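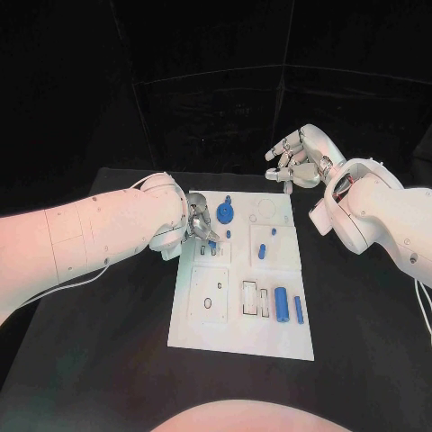
Irkthorpeの双腕セル、左右で違う手のまま再稼働 配線と原点の取り直しを見てきました

Irkthorpeの組立試験室で止まっていた双腕ロボットのセルが、2月14日から通常の運転に戻りました。右手首の配線を引き直し、ついでに左のグリッパーの原点も取り直したとのことで、再開の日に半日お邪魔してきました。前にこのセルのことを書いたときは黒い幕の外からちらっと覗いただけだったので、中で作業を見せてもらえるのはうれしい!

セルの名前はOllen。運用しているのはDeltlowという小さな会社で、部品の差し込み作業ばかりをひたすらやらせています。左腕の先が金属の細い指のグリッパー、右腕の先が五本指のハンド。左右で手が違うと調整も二通りいるわけで、面倒じゃないですかと聞いたら「面倒です」と即答でした。そりゃそうですよね。

作業台には白いボードが一枚。穴や溝の形がいろいろあって、そこに青い部品を入れていきます。ペグにシリンダー、歯車みたいな形のもの。いちばん小さいペグは左のグリッパーでつまむのですが、これが近くで見ると本当に小さくて、私だったら指先でつまんでいるうちに机の下へ転がしてしまいそうです。

止まった理由は右手首

先週の停止は、右の手首を通るケーブルが原因でした。手首を大きくひねった姿勢のときだけ、ハンドの人差し指からの信号が一瞬途切れるんだそうです。まっすぐにしていると何ともない。こういう「たまに出る」やつがいちばん時間を食うのは、うちのプリンターでもロボットでも同じみたいです。

ログをさかのぼったところ、前回の整備から数えて1,291回目の差し込みで最初の途切れが記録されていました。その時点ではすぐ復帰していたので、警告が一行残っただけ。回数が増えるにつれて途切れが目立つようになり、とうとうハンドが安全停止に入って朝の運転ができなくなった、という流れです。

手首の丸い関節のところは開口部から赤と黒の線が見えるようになっていて、今回はまずそこを点検したそうです。線そのものは無事で、問題は固定の位置でした。結束が関節に近すぎて、ひねるたびに同じ場所が引っぱられていたんですね。新しい線に替えたうえで、留める場所を18ミリ肩側へずらし、たるみを少し多めに取ったとのこと。ケーブルが外へふくらみすぎると今度はボードをこするので、この「少し」を決めるのに午後いっぱいかかったそうです。

ちなみに交換用の線はKovácsという近くの工具店で取り寄せたもの。最初に届いたのはコネクターの向きが逆で、いったん送り返したとか。作業メモにその件が妙に大きな字で書いてあって、よほど悔しかったのだと思います。

左のグリッパーは原点から

右を直したなら左も見ておこう、ということで、グリッパーの原点も取り直しています。手順はだいたいこんな感じでした(横で書き取ったので、細かい言い回しは私のものです)。

まず電源を落として、指の間を乾いた布で拭く。次に指を全閉にして、すき間ゲージを当てる。入らなければそのまま原点として登録、入ってしまったら指の根元のねじをゆるめて合わせ直す。登録したら一度全開にして、もう一度閉じる。これを9回くり返して、値がそろっていれば終わりです。

そろわなかったらどうするのか聞くと、最初に戻るだけだそうです。この日は一度戻りました。拭き残しがあったみたいで、布を替えてやり直したら今度は値がそろい、そのまま登録になりました。見ているこっちまでほっとします。

グリッパーが済んだら、ボードの位置合わせです。ボードは机に平らに置いてあるだけに見えますが、裏に位置決めのピンがあって、毎回同じ場所に収まるようにしているそうです。左腕の先をボードの上の決まった点まで下ろして、ずれを読む。許しているのはほんのわずかで、ずれていたら数字のほうを補正します。ボードを手で動かして合わせるのは禁止。昔それをやって、翌日に全部やり直しになったことがあるらしいです。

二本の腕を同時に動かすときの決まりも教わりました。左がペグをボードへ下ろしている間、右のハンドは台の上で浮かせて待たせておきます。待つ位置も登録してあって、高さを変えたら左の経路も一緒に確認する。今回は右のケーブルのたるみが増えたので、この待機姿勢もちょっとだけ直したそうです。腕が近づいたときに垂れた線が引っかからないか、速度を落として何度も往復させていました。ここは地味なんですけど、私はずっと見ていられました。

黒い幕もそのまま

セルの背後は黒い布で、机も黒です。照明の映り込みを減らすためで、幕がたるんでしわが寄るとカメラの読みが変わるため、上の留め具も週に一度見ているそうです。白い腕と白いボードだけがぽっかり浮いて見えるので、初めて入ると舞台の袖にいるような気分になります。写真を撮る側としては露出にものすごく困る部屋でもあります。

再開初日の予定は差し込み200回。私がいた間は午前の分だけでしたが、右手首をひねる動きもわざと多めに入れてあって、警告の欄は空のままでした。午後の結果はまだ聞けていません。

今後の整備ですが、右手首の線は毎週の点検表に加えるそうです。見るのは結束の位置、被覆のこすれ、ひねったときの張り具合。以前は月に一度、外側のねじと一緒にまとめて見るだけでした。腕の外装には小さなねじがあちこちにあって、そちらの増し締めは今までどおり月一回で変わりません。

4月にはボードを別の形のものに入れ替える予定もあるとか。溝の数が増えて、薄い板状の部品が加わるという話でした。左の指の先も替えることになるかもしれず、そうなると原点取りもまた最初からです。日程が決まったら見学の枠を出すそうなので、案内が出次第こちらにも載せます。幕の中は思ったより冷えるので、行かれる方は上着をどうぞ。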